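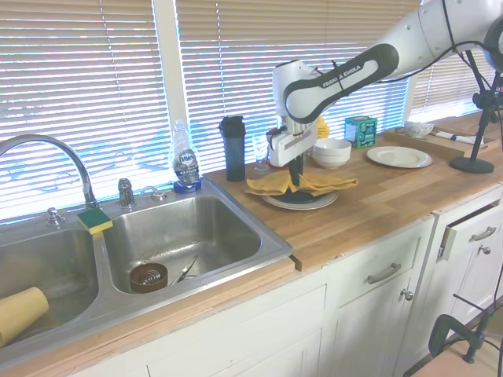 Gripper on the cloth, plate task, kitchen counter setup

Teleop demos of wiping a plate: policy presses in the middle and stays there

Asked Apr 22, 2021 by Ifeoma Onuoha
Tags: teleoperation, demonstrations, cloth, franka

I'm collecting demonstrations for a wiping task on a Franka arm. The arm should go down onto a folded yellow cloth that is lying on a white plate, press lightly, and move the cloth round the plate before letting go. I drive the arm by remote control with a hand controller. No guiding by hand so far.

I have 90 demos. I record joint positions, gripper opening and one fixed camera, and the logging goes through Stedix. The longest demo is 1,747 steps, most are much shorter.

The trained policy reaches the cloth nearly every time. Then it pushes into the middle of it and stops. Sometimes it shivers a bit on the spot. Now and again it starts to wipe after a long wait, but it drags the plate along with the cloth.

What I have tried:

Training for longer. No change.
Lowering the controller gain so my movements are smoother. The demos look nicer when played back, the policy does the same thing.
Taking out the demos where I dropped the cloth.

Is this a problem with how I'm giving the demos, or do I need to record force as well? I would also like to know if people would drop remote control for this and just hold the arm and move it.

3 answers

Answer 1 (accepted)

I'd look at the pauses first. When you drive an arm from a controller and get down to the cloth, you nearly always wait. You are checking whether you've made contact, and you can't feel it, so you look. During that wait the camera view hardly changes and the joint positions hardly change. The policy sees a lot of steps where the right thing to do is nothing, and only a few where the right thing is to set off sideways. It learns to do nothing.

Plot the speed of the fingertip for ten or so of your demos. If there is a flat stretch after contact, that's your answer. A 1,747 step demo almost certainly has one.

Things to do, in this order:

Cut the flat stretches out of the demos you already have. Keep three or four steps of each so the join isn't too sudden. Retrain on that before you record anything new.

When you record again, practise the move until you can go down and across without stopping. I throw away the first few of every session.

Always start the wipe in the same direction. If half your demos go left and half go right from the same starting point, some policies will take the average, and the average is to stay put. That could be your shivering too.

Give the policy a short history of past steps if it doesn't have one. One frame of a gripper on a cloth doesn't tell it whether it has just arrived or has been there a while.

On force: record it if you can, the arm already gives you an estimate from the joint torques. It helps with pressing too hard. I don't think it will fix the stopping by itself.

The plate moving is a separate matter. You are pressing too hard, or the plate slides too easily on a wooden worktop. Put a bit of non-slip mat under it while you sort out the rest, then take it away later if you need to.

Comment from Ifeoma Onuoha: Plotted the speeds. There is a flat part in nearly all of them, in some it is a third of the demo. Cutting them now. I did also wipe in both directions, I thought variety was good.

Comment: Variety in where the plate is, yes. Variety in what you do from the same spot, not at the start.

Comment from Ifeoma Onuoha: Retrained on the trimmed set with only the clockwise ones. It wipes now. Still moves the plate a bit, mat is on order.

Answer 2

You need more data. 90 is nothing for cloth. We had 1,000 on the Jorano project and it was only just enough.

Comment: 1,000 of what, though? If they all have the same pause in them you get the same result.

Comment: Ours was folding, so longer. But still, more data.

Answer 3

Answering the last part, as I have done it both ways.

Moving the arm by hand is better for contact. You feel the cloth through the arm and you don't stop to check. You'll get a wipe in a fraction of the time and the pressure will be more even.

The trouble is the camera. Your hands and sleeves are in the picture in every demo and they won't be there when the policy runs. The way round it is to move the arm by hand once, save the path, step back, put the cloth and plate where they were, and play it back with the camera recording. Cloth never goes back exactly the same, so check each playback and bin the ones that miss. It's slow — allow twice the time you think.

Also the torque readings are no use while you're holding the arm, because your own push is mixed in with them. Take them from the playback.

For a plate and a cloth I would stay with remote control and fix the pauses as the first answer says. I'd go to hand guiding if you move on to scrubbing. Briggs has a longer write-up on saving and replaying paths in the Drernitz section of this site, though the part about gripper timing is for an older version.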